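To: suture-bench list
Date: January 26, 2022
Subject: Re: [bench] drifting grip on the left arm, and what do you people clean with

On the bench list, the Inberg end wrote:

> We get good needle driving for the first half of a session, then the
> left jaw starts closing a hair late and the needle rolls. Recalibrating
> fixes it until lunch. Before I order another instrument, how often are
> you swapping yours, and does anybody re-zero the wrist between runs?
> The manual says "as required," which I have framed.

We had the same thing on the Ravia cell for most of last March, and I blamed the software until I ran out of software to blame. In our case it was two problems wearing one coat.

The first was cable stretch at the wrist. We now log cycles per instrument and pull ours at 1,448 jaw closures, a number I got by averaging the last few that annoyed me. It isn't science, but the rolling needles went away. You can squeeze more out of one if you only do straight passes. Knots are what eat them.

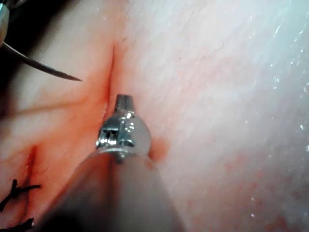 The second was gunk. Anything wet on the work ends up in the clevis sooner or later, and then it dries there overnight and you get exactly your late close. We flush each wrist for 42 seconds at the end of the day, work the jaw by hand the whole time, then blow it out with low-pressure air. Do not use the shop line. I used the shop line once - we found the pin, eventually.

On re-zeroing: yes, between runs, every run. Our routine is home both arms, close the jaws on nothing, read motor current, open, roll the wrist to both stops, and compare against the sheet taped to the cart. If the current is more than a tick off the sheet, stop and look at the cables before touching any offsets. The offsets will happily hide a bad cable for a week and then hand it back to you all at once.
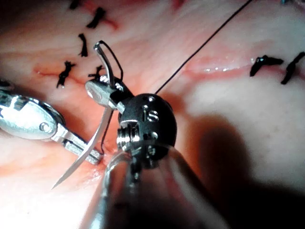
Our check after a swap is a row of interrupted stitches with one arm driving and the other receiving. If the handoff is clean all the way down the row, the instrument goes into service. If the needle rolls on a handoff, I reseat the adapter and start over, with language.

Do look at the sleeve while you're in there. Ours had crept up toward the wrist and was rubbing at full pitch, so I spent two evenings chasing "friction" that was a piece of plastic in the wrong place. Seat it, mark the shaft with a paint pen, and check the mark when you home.
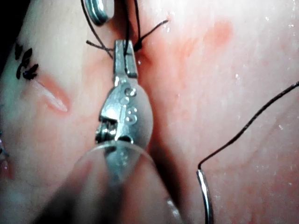 Photo: Pirkia bench notes, wrist camera

For pads we went over to the Khasawneh ones, which tear less at the edge. They do want a fresh clamp check after 30 passes or so, as the pad walks toward whichever arm pulls harder. If your left arm seems late only on one side of the pad, try that first, it costs nothing.

Thread is the other thing. Keep the tail short enough that the free end can't wander back under the wrist. I've had a loop go round the clevis and it looks just like a sticky jaw on the current trace.

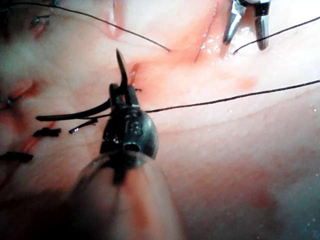 I can send you the homing script and a scan of the sheet. Ignore the coffee ring, it's not a calibration value. The script expects the old firmware, so change the timeout on line 70 or it will sit there thinking forever.

Also, what are you lubricating with, if anything? We stopped altogether and I still don't know whether that was wisdom or laziness.

-- 
Ravia cell, second bench from the door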